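About Dundeck

Dundeck is a small evening school for people who would like to write better letters. We mean complaints, condolences, references and the note to next door about the hedge. The name was the least bad of 4 suggestions.

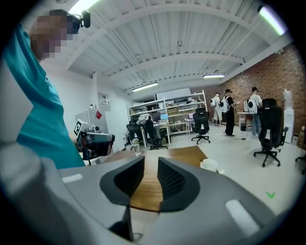 Classes run for 2 terms a year and cost less than most solicitors' replies. You will write a great deal and throw most of it away. There is no uniform, and a short-sleeved teal shirt is as welcome as a tie. Our first exercise is a complaint in 500 words, and our second is the same complaint in far fewer - most people find the second one ruder.

We began above the Yazzie bakery, where everything we handed back smelled of currants. We have since moved to Monusis House, which smells of carpet. 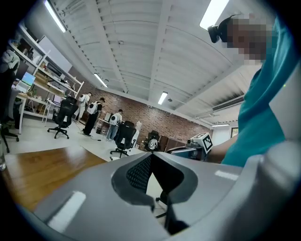 Joining us

New students start in September. Bring a pen and a grievance. We don't offer certificates, though we will write you a very good letter saying you came.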